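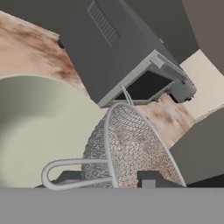 Rongrong Cao wrote to me after the last time I gave this talk and said I'd gone on for most of an hour about gadgets and never once mentioned where the cutting board goes, and that the cutting board was the whole problem in her kitchen. So I rewrote it. Cutting board first this time. Gadgets in the middle, when people are getting sleepy and need something to argue about.

Notes for Bemgate library, January 4, 2024. Talk is called Room to Chop. Print these in the big font, the reading light there is terrible.

Opening

Say hi, thank the library, say where the bathrooms are (left past the large print shelf, then left again).

Start with my own kitchen. I rent a one-bedroom at the Skosska building and my counter is 55 inches long. That's including the part behind the faucet that you can't use for anything except a sponge. Hold my arms out. People laugh at this for some reason, good, let them.

When I moved in I did what everyone does. I unpacked the big stuff first and put it where the outlets were. Microwave by the outlet, coffee maker by the other outlet, toaster oven squeezed in next to the coffee maker. Then the knife block, the fruit bowl, the paper towels. And then I went to cut up an onion and there was no place to cut up an onion! I did it on top of the stove. I did it on top of the stove for a year and a half.

Ask for hands: who has ever chopped something on the stove? On the dining table? On top of the washing machine? Wait for the washing machine people, there are always a couple and they're delighted to find each other.

Main idea, say it slowly

Put the cutting board down before anything else. Take everything off the counter, all of it, onto the bed or the floor, and put down the cutting board you use the most. The one with the stains. Now stand in front of it. Can you reach the sink without walking? Is there light on it, or is your own head in the way? Shuffle it left and right until it feels good, then leave it there, and everything else has to fit around it.

I want to spend real time on this. Last time I rushed it. Some things to mention if it's flowing:

Most people want the board between the sink and the stove. If you're left-handed and the sink's on your right, try the other side too. My sister is left-handed and cooked for years feeling clumsy in a kitchen that was laid out backward for her.

You need elbow room on both sides, enough for a plate on one side and a bowl for scraps on the other. A board jammed up against a wall is miserable.

Look up. If there's a cabinet right at forehead height you're going to stand back from it and hunch. I do this. My back told me about it.

Story about the Trerar apartment goes here. Tell it short this time! The landlord there had put in a beautiful long counter and then a sink smack in the middle of it, so you had two little useless halves. What I ended up doing was getting a board that sat over the sink, and that was my chopping spot for as long as I lived there. I loved it. Scraps went right down into a bowl in the basin. The only trouble was when somebody wanted a glass of water, and somebody always wanted a glass of water.

Sip of water here, in fact. I forget.

Gadgets

OK. Now the big boxes. Microwaves, toaster ovens, air fryers, all that. I'm not against them. I had a stretch where I was very against them and I was a pain at parties. If you use it every day, it's earned the spot.

Things I wish I'd thought about before buying:

The door. A box on a counter is one size when it's shut and another size when it's open. If the door drops down toward you, that's chopping space gone for as long as you're checking on dinner. If it swings sideways, it can swing right into the wall or the fridge and stop halfway, and then you're sliding a casserole in at an angle. Go stand in your kitchen and pretend to open it. Actually mime it. I'll mime it on stage, it looks ridiculous, do it anyway.

The air. Check the booklet for how much space it wants at the back and sides and over the top, and believe the booklet. Vents are not a shelf. I kept my bread on top of the toaster oven and wondered why it went stale so fast.

The cord. It comes out wherever the maker felt like putting it. Measure to the outlet. Please don't run it across the stove or through the sink area, and if you're thinking of an extension cord for something that makes heat, look in the booklet again, it'll almost surely tell you no.

The weight. If you can't pick it up comfortably you'll never put it away. People tell me they'll keep the stand mixer in a bottom cabinet and get it out when they need it. I said that too. It stayed in there and I bought cookies.

Confession part. I went through old receipts one rainy weekend and added up what I'd spent on counter gadgets I no longer owned. It came to 565 dollars. (Pause.) There was a quesadilla maker in there. It made quesadillas, it was fine, but so does a pan!

Somebody will ask about air fryers here. Let them, but keep it brief, at the Mussa center it ate the whole question period. My answer: if you live alone or with one other person and you like things crispy, sure. If you've got a family of five, you'll be doing it in batches and the first batch will be cold.

The box in the closet

This part got the most mail. Take anything you haven't used lately and put it in a box in the closet. Don't give it away yet. When you want something, go get it, and it can come back to the kitchen. After a few months look at what's still in the box. I was sure I'd be back for the blender and I never was, and I would've bet money I'd never miss the little electric kettle and I went and got it the very next morning, in my robe, kind of embarrassed.

Couples: do the box together. Or at least announce it. I once boxed up a rice cooker that wasn't mine and it came up again in conversation for quite a while.

Walls and drawers

Skip this if we started late.

Knives on a magnetic strip if the wall can take it, or in a drawer with a holder. I got rid of my block and got back a spot big enough for a mixing bowl. Paper towels go on the inside of a cabinet door. Spices: nowhere near the stove, I know it's handy, I know. Mine are in a shallow drawer lying on their backs with the labels up, and it's the one thing in my kitchen I would show a stranger. I've shown strangers.

Renters — no drilling doesn't mean no options. There are tension rods, there are over-the-door racks, there's the side of the fridge, which takes magnets on most models but not all of them, so try one first.

A rolling cart is great if you have a place for it to live. If it lives in the doorway it's a fence.

Cleaning, quick

The less there is on the counter, the faster you wipe it down, and the more likely you are to do it at night when you're tired. I used to wipe around things, like a little moat around each one. Every so often I'd move the toaster oven and there'd be a whole history back there. Peas. A birthday candle.

Don't go down the road of which cleaner for which countertop. Stone, laminate, tile, they all want something different and I'm not an expert. Tell people to look up their own.

Homework

Tonight, before bed, clear just enough space for the board and leave it out. Don't reorganize anything. Make breakfast there tomorrow and notice what you bump into. Whatever you bump into first is what you move.

If anyone wants to send me before-and-after photos, the sign-up sheet is on the table by the door, put your email on it and write clearly. I couldn't read half of them last time and I felt awful about it.

Questions

Likely ones: induction burners (like them, don't own one), dish racks (over the sink if it fits, or get a folding one), what about kids (lower the board, give them a stool, let them do the mushrooms).

If it goes quiet, ask what's the worst thing on their counter. Mine right now is the mail.

Give the microphone back to the desk before I leave — I walked off with it in my bag last year.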